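Second post on the book sorter. The first one was mostly me complaining about the cable chain, so skip it if you like.

For anyone new: I'm building a small sorting cell in my half of the workshop at Westcombe. The job is dull and I chose it for that reason. Books come in, the arm picks one up, and it goes into a bin. My uncle's house at Gidthorpe left us with more books than the family can look through in the evenings, and I wanted something to do with the arm I bought used last August. I have called the project Flomemano, after a misheard word on a phone call, and it has stuck.

**Where it has got to**

The mechanical side is done enough. The arm is bolted down and doesn't walk any more when it stops hard. I had it on a timber stand to begin with and the whole lot swayed at full reach, which put the gripper out by 5 mm on a bad day. A heavier mount fixed most of that. The rest was me running it too fast.

Since then I have been working mainly in simulation. I resisted this for a long time, as I thought I'd spend longer drawing the room than moving books. It took me two evenings to get a usable model, and I spent one of those on the floor tiles, which did not matter at all. What it has given me is a way to try a change before tea and know whether the arm will hit something, without standing there with my thumb on the stop button.

**Bins**

The simulated layout uses three bins in a row: blue, green and yellow. Blue is keep, green is sell or give away, yellow is for a person to look at. I had planned to have the bins spread round the arm in an arc, since that is what the reach diagram suggests. In practice a straight row is easier to set out again after somebody has moved it, and the arm doesn't mind. They all sit on one board, so if the board is in the right place the bins are too.

Each bin has a label on the front. The program takes no notice of these. They are for me, at the end of a long evening.

**Picking up**

Books are awkward. A box has six faces that stay where they are, but a paperback opens when you lift it by the wrong edge, and a glossy cover slides. My first gripper pads were plain rubber off a roll and they marked the covers. The second set are softer and wider. They hold a normal paperback well, and they hold a heavy hardback until you move it sideways quickly, and then they don't.

The limit I've settled on is 600 grams. Anything over that gets left for me to move by hand. Ariel Saludo, who has the bench next to mine, thinks I should go to suction and be done with it. He may be right about hard covers. I tried a cup on an old cloth-bound atlas and it leaked so badly that the pump never switched off.

The other trouble is two books lying close together or overlapping. The arm will go for the top one, but if the fingers come down a little low they shift the one beneath, and then its position is wrong for the next pick. For now I do the plain thing: after every pick the arm moves clear and the program looks at the board again before choosing. It's slow — it adds 3 seconds a book — but it has stopped the run of bad picks I was getting.

**Things I changed this week**

- Raised the approach height, so the wrist comes straight down for the last part of the move.
- Made the drop gentler. It now lowers into the bin before letting go.
- Moved the rest position further back from the bins.
- Took out the retry loop. If a pick fails it stops and waits for me.

That last one felt like a step back, but the retries were hiding faults from me and I'd sooner see them.

**Still to do**

The lighting in the real workshop is poor after dark and the vision side suffers for it. I've ordered a lamp from Lumanlan and will put it on its own bracket, away from the arm. After that I need to find out how full a bin can get before the drop height is wrong, as the program has no idea of this at present. I also want to redo the wiring at the base, but I have said that in both posts now.

If you have had any luck gripping thin pamphlets, please leave a comment. Mine stay exactly where they are. 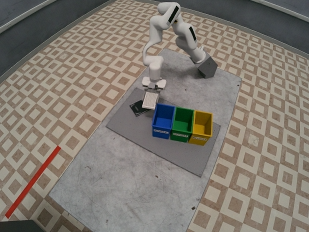 *Page last changed: 4/30/21*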